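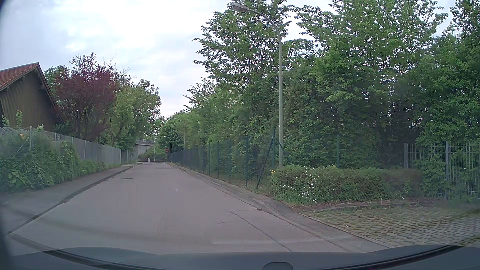
About Drindimstead

Drindimstead collects and labels road footage for companies that train driving models. We record from ordinary passenger cars, cut the recordings into short sequences, mark them up by hand and deliver them with a written log. We do not build vehicles or write control software.

What we record

Most of our routes are minor roads: residential lanes, service roads, dead ends and the stretches beside fences and embankments that highway datasets leave out. On such roads there is often no centre line, the edge of the lane has to be read from a curb or a change of surface, and a sign may stand close to a hedge. A model trained mainly on wide marked roads has few examples of this kind to learn from.

The route library holds 886 routes. Each is driven in both directions where the law allows, and again in a different season. Routes are retired when roadworks change them and are then kept as a separate set, so that clients can compare old and new layouts.

How a drive becomes training data

The camera stays in one position for the whole drive. Part of the hood remains in view, and windshield reflections are left in the footage. Clients who want either removed can apply the mask supplied with each delivery.

Labeling is done in Judel, our in-house tool. Every sequence gets labels for drivable surface, sidewalk, curb, fence, vegetation, pole and sign. Manhole covers, patch seams and loose debris have their own classes. They were part of "road" until June of last year, when a client's planner began braking for repair patches and we split them out.

A second labeler repeats the work without seeing the first set. If the two disagree on a sign or on the road edge, the sequence goes to review. Faces and license plates are blurred before labeling starts.

Empty roads

A sequence with no traffic and no pedestrians is kept and labeled in full. Clients use these to measure false detections.

Current release

Zultska, our second public sample set, was released on January 8, 2019. It contains 1,020 sequences from 93 routes. The smaller set, Ko, is still available but is no longer updated.

People

Jin-sol Seo heads route planning and labeling review. Questions about class definitions, mask files or access to Zultska should go to her through the contact form. Please include the release name and sequence number.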